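In Praise of the Drawer That Sticks

I have been meaning to write something about furniture ever since my aunt's house was cleared in May, and I keep putting it off, partly because there is always something more pressing to complain about and partly because I suspected I would go on a bit. Well, I am going to go on a bit, so do put the kettle on.

My aunt lived in the same house in Cliltumance for most of her married life, and she bought furniture the way other people choose godparents, slowly and with a good deal of asking about. When we cleared it we found the receipt for the bedroom chest of drawers tucked into the back of the top drawer, folded into eight. The chest came from Zellar, the shop that used to stand opposite the post office, and it had cost her more than she earned in a month. She had paid it off over two years. There was a little column of figures in pencil on the back, each one crossed through, and I'm afraid I had to go and sit on the stairs for a while.

Now, the house clearance man was perfectly polite. He walked through the rooms with his clipboard and told us that brown furniture doesn't sell, and that he could take the chest away for nothing as a kindness, provided we took something off his hands in the way of carpets. Brown furniture! I had never heard the phrase until that week and now I hear it everywhere. It seems to cover anything made of wood, in the colour that wood is, by a person who expected it to be in use after they were dead.

My cousin, meanwhile, had just bought a new chest for her eldest. It is white, it came in two boxes from one of the big places out on the Zeturard road, and it is already leaning. I don't say this to be unkind, as she has three children and no spare money and I have bought plenty of the same sort of thing in my time. But she will buy another before the boy leaves school, and another after that, and if you add it up over a lifetime my aunt's chest begins to look like the cheap one.

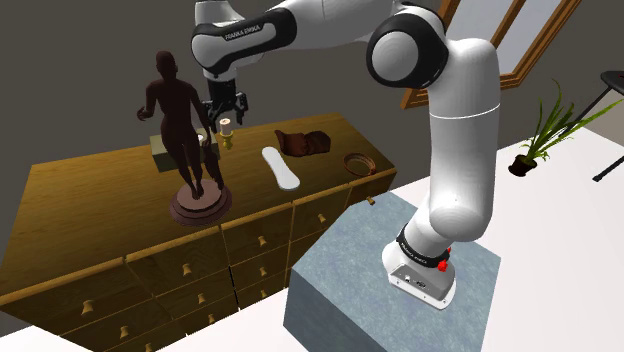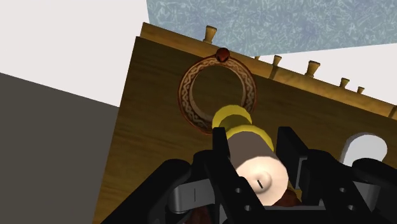

What I would really like to argue for is the habit of looking underneath and behind before you buy anything, new or old. I learnt this from Leopold Zaugg, who repaired chairs and cabinets in our town until his hands gave out, and who would get down on the shop floor in his good trousers to see how a thing was put together. He said most people judge a dresser by its top, which any fool can polish. I have come to think he was a little hard on tops, mind you. Dark golden brown with a fine, darker grain running through it is a lovely thing to rest your eyes on first thing in the morning, and I am fond of small wooden knobs too, the kind with a narrow neck and a flared end, as your fingers find them so easily in the dark. But he was right that you should pull a drawer all the way out and turn it over, and not be shy about the shop assistant watching.

He had a great respect for drawers that stick, as well. A drawer that sticks in wet weather is made of something that was once alive and is still taking an interest, he told me, and all it wants is a rub of candle wax along the runners. I have tried it and it works beautifully - though do use a plain white candle, or your jumpers will smell of vanilla until Christmas.

I know the arguments on the other side. Old furniture is heavy, and people move house far more than they did. Flats are small and stairs are narrow. A friend at Cunha had a wardrobe that couldn't be got round the landing at all and had to be left for the next tenants, who I believe keep their bicycles in it. And there is a kind of person who goes on about dovetails at parties, and I would hate to turn into her, although my husband says that ship has sailed.

Still, I brought the chest home. It took two of us and a borrowed van, and we have had to move the bed six inches towards the window, so that I now bang my knee on the radiator most mornings. The third drawer down sticks. I have put the receipt back where she kept it, folded the same way.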